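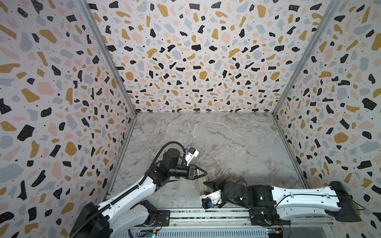
Chapitre 4
Chiffrer une cellule à deux bras

Le devis tient en général sur une page. Deux bras, deux pinces, un châssis en profilé d'aluminium, une mise en service. Chez Skyrme, atelier de conditionnement qui servira de cas d'étude dans ce chapitre, le fournisseur Fikora annonçait un retour sur investissement en 33 semaines. Suqin Dai, responsable des achats, a demandé sur quelle cadence reposait ce calcul. La réponse est arrivée en novembre, et elle portait sur une autre pièce que la sienne.

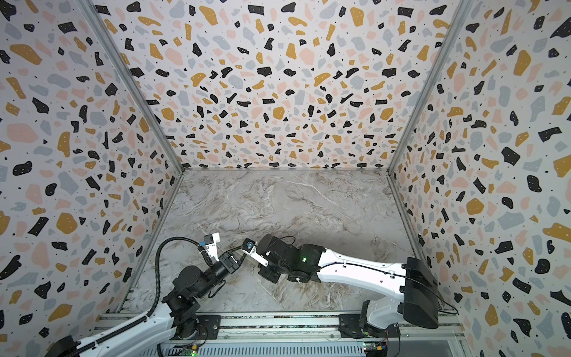
L'étudiant retiendra d'abord que le prix du bras renseigne mal sur le prix de la cellule. Les câbles, les cartes électroniques, les supports de caméra, l'éclairage et les heures de réglage figurent rarement sur la première ligne - quand ils figurent quelque part. Skyrme a fini par compter 378 heures de travail interne, absentes de toutes les offres reçues.

4.1 Ce que promet une démonstration

Une démonstration réussie prouve qu'un geste est possible, avec cet objet, ce jour-là. Elle ne dit rien du taux d'échec sur une équipe complète, ni du temps perdu quand la pièce se présente de travers.

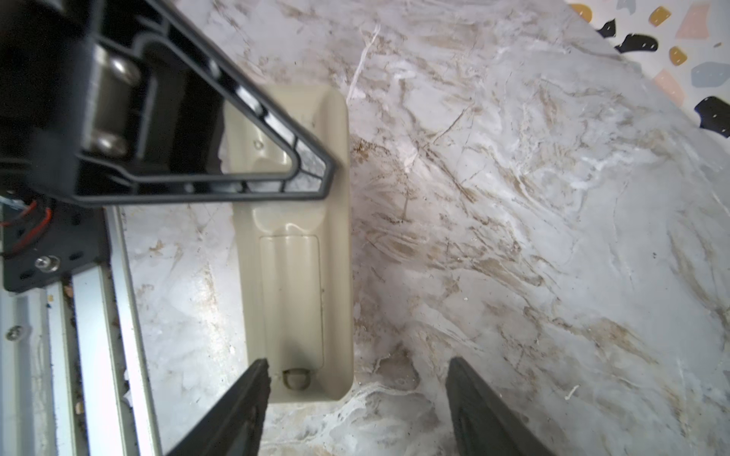 Il faut donc exiger des essais sur ses propres pièces, y compris les mal moulées et les sales, et faire consigner chaque reprise manuelle. Un vendeur qui refuse donne déjà un renseignement utile. Rhydian Landeg, chargé des essais chez Skyrme, en a demandé trois séries. Il en a obtenu deux, dont une sans relevé des arrêts.

Le second bras mérite une question à part : que fait-il qu'un simple bridage ne ferait pas? Le passage d'un objet d'une pince à l'autre impressionne les visiteurs. Son intérêt économique reste à démontrer, poste par poste.

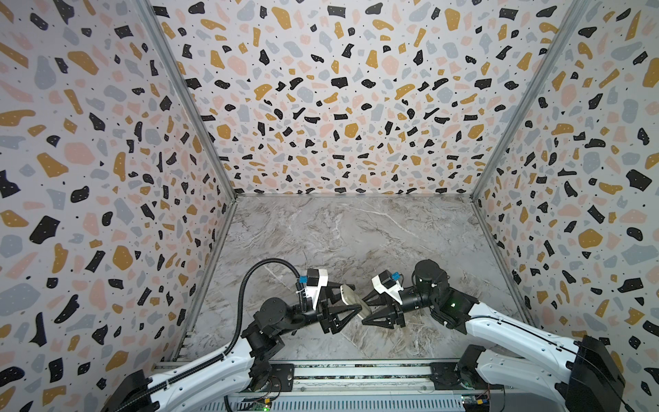 4.2 Les coûts qui reviennent chaque année

Doigts de pince, câbles, réétalonnage des caméras, licences : ces dépenses se répètent, et l'amortissement linéaire les masque assez bien. On commencera par dresser le tableau des consommables, avant toute discussion sur la remise.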